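Robot Learning from Demonstration: Notes for Session 5
Teleoperation in simulation, and what goes into the record
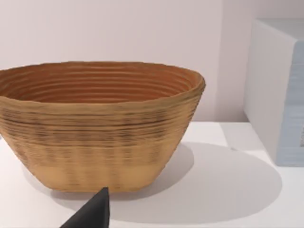

Last session covered kinesthetic teaching, where the demonstrator holds the arm and moves it through the task. The joints are back-driven and the controller only compensates for gravity. Remote control separates the person from the arm, so the mapping between the hand device and the gripper has to be chosen and written down.

1. Position mapping and rate mapping

In position mapping, a displacement of the hand device gives a displacement of the gripper, multiplied by a scale factor. In rate mapping, the displacement gives a velocity. Position mapping is easier to learn but runs out of workspace, so a clutch is needed: the operator presses it, moves the hand back to a comfortable place and releases. Clutch periods must be marked in the log. If they are not, the learner sees an arm that stops for no reason, and it will copy the stop.

For the Skomier exercises we use position mapping with a scale of 2 (hand to gripper) during the approach. Switch to a scale of 1 before contact.

2. Approaching a wide, open vessel

A bowl or basket that flares towards the rim is awkward for a two-finger gripper. The whole body is usually wider than the fingers can open, and a finger pushed against the sloping wall tends to ride up it. The usual choice is to grasp the rim, with one finger inside and one outside. Pushing at the base is a separate skill and should be stored under its own label.

Depth is hard to judge from a single view. Shadows help a little - the gap between a fingertip and its own shadow closes as the tip comes down - but only if the renderer casts them. Check the light settings before you start.

3. What is recorded

Each time step holds the joint positions, the gripper opening, the commanded pose, the measured pose and the camera images. Commanded and measured pose are both kept. They differ most during contact, and a policy trained on measured pose alone will press too lightly.

The Plestemier logger writes at 100 Hz and the cameras run slower. Align by timestamp, never by index. Harsh Prajapati's script does this and drops any step without a matching image.

4. Exercise

Record 23 demonstrations of the rim grasp, changing the start pose of the vessel each time. Keep the failed attempts in a separate folder. Plot commanded against measured height for one success and one failure, and mark the first contact on both.

Hand in the plots and the log files to Kuldeep Prajapati by Dec 15, 2025. Read the Vultesex manual, section 2, before the next session.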